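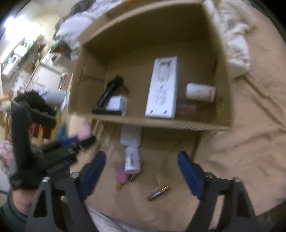
How long can a parcel sit at the Lekerow pickup counter before they send it back?

Five days, counting from the day the pickup text goes out. Day of the text doesn't count, Sundays don't either. After that it goes back to the sender and you can't stop it at the counter, you have to call whoever you bought from.

Longer version of what I'm asking, posted 2019-12-31

Ordered a desk lamp and a couple small things from Skidel as a late gift. Got the "ready for pickup" text, but I'm out of town and the slip they left at the house says something different from the text. Slip says held until the end of next week. Text just says "please collect soon". Which one counts? Also the order is in my sister's name, not mine, and she's out of state. Can I pick it up for her or does she have to be there in person? I have the order number and she can send me whatever. Called the counter three times, it rings and rings. Don't want to drive 40 minutes for nothing. Thanks

sinis_regular

The text counts. The slip is printed by the driver when he misses you and it's a generic date, it has nothing to do with the counter. I went by the slip once and lost a pair of boots that way. Well not lost, they went back to the warehouse and I got the refund in February after ordering in December. So go by the text.

For picking up somebody else's package, you need three things

- the pickup code, it's in the text, last line, people miss it becuase the text is long and gets split in two
- your own photo ID
- a note from the person on the order saying you can have it. Can be an email on your phone. They want to see her full name spelled the same as on the label and your name in it

The note is where people get turned away. If the label says the long version of her first name and the note says the nickname, some of the clerks will say no. Some won't care. Have her write it exactly like the order confirmation.

If the order was over $130 they also want a picture of her ID. That's been the rule at the Sinis Street counter as long as I've been using it, and Lekerow is run by the same people so I'd assume same there. Have her text you a photo of it anyway, takes a second.

As for the phone, don't bother. That number goes to the front desk phone and whoever is working is also working the line. Go on the website, tracking page, scroll way down, there's a link for "extend hold". You can do it one time per package and it gives you 5 more days. Do it BEFORE the last day. On the last day the link is gone, they've already pulled it for the truck.

Hours - Lekerow closes early on New Year's Eve and is closed all day on the 1st. I would not count on the 2nd being normal either, line was out the door last year.

kushwaha_side

extend link doesnt work on phones, or didn't for me. use a computer

also shelf number. if you write down the shelf number from the text they find it way faster. mine was 307 and the guy went straight to it, the lady ahead of me didn't have hers and was there forever

boxofstuff22

Adding to the first reply, which is mostly right. Used to work a counter like this one, not Lekerow, the Kushwaha Road one, a few years back so some of it may have changed.

The hold clock starts when the package gets scanned to the shelf, and the text goes out off that scan. Usually the same minute. But in the holiday rush the texts would run late, sometimes most of a day, and the clock doesn't care when your text showed up. So if yours came in late at night, look at the tracking page and go by the "shelved" time on there. If there's a gap you want to know.

On the note from your sister, we took handwritten, email, text message, whatever. What we would not take was somebody calling her on speaker and her saying it's fine. People tried that all the time. No way to know who's on the phone.

Another option if you really can't get there. Your sister can log in and redirect it to another counter or back out for home delivery. Home delivery costs a few bucks and you lose a couple of days, but the hold stops while it's moving. Has to be done from the account that placed the order, so she has to do it, not you. Pick a day someone will be home or you're right back where you started with another slip on the door.

One thing I'd check first. You said a lamp and a couple of small things. Skidel ships from more than one place and an order like that can come as two packages, with two texts and two codes. If the counter only has one of them they will hand you the one and that's that, they can't see the other until it's scanned in. Look at the tracking page and see if there are two numbers listed. If there are, wait till both say shelved as long as the first one has time left on it. Otherwise it's 40 minutes each way twice.

And open it at the counter if it's glass or anything with a bulb. There's a table by the door at most of them. If it's broken they write it up right there and you don't have to argue with Skidel over email about when it got broken. Once you leave with it that's between you and the seller.

Don't go at lunch. Mid morning is best, after the truck has been unloaded - before that half the stuff is still in carts in the back and they'll tell you it isn't there when it is.

sinis_regular

Didn't know that about the late texts, good to know. And yeah check for two packages, that happened to me with a Skidel order too. Second one showed up at the counter the day after I drove over there.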